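7 January 2019

Picked up the Cledholm clock again after leaving it in December. Cleaned the going train, pegged out the holes, and put a drop of oil in each sink. The third wheel pivot has a groove I can feel with a fingernail. Burnished it 2 passes and it still catches the light, so it needs another session.

Arsen thinks the rear bushing should be replaced as well. I agree, but want to see how the end shake looks with the plates back together first.

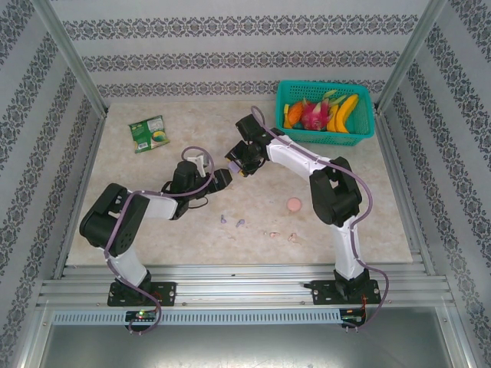
Beat was uneven before I stripped it. Bent the crutch a hair to the left on reassembly and will check by ear once it is hung. Used the 1000 grit stick on the pallet faces, then the leather buff. Do not go coarser on these, they are thin already.

Still to do:

- finish the third wheel pivot
- ask Davina if the Baxter suspension springs came in
- new gut line, the old one is frayed near the barrel

Movement is in the covered tray, screws in the tin marked 2162. Please leave the strike side alone, Roscoe, I have not marked the rack position yet.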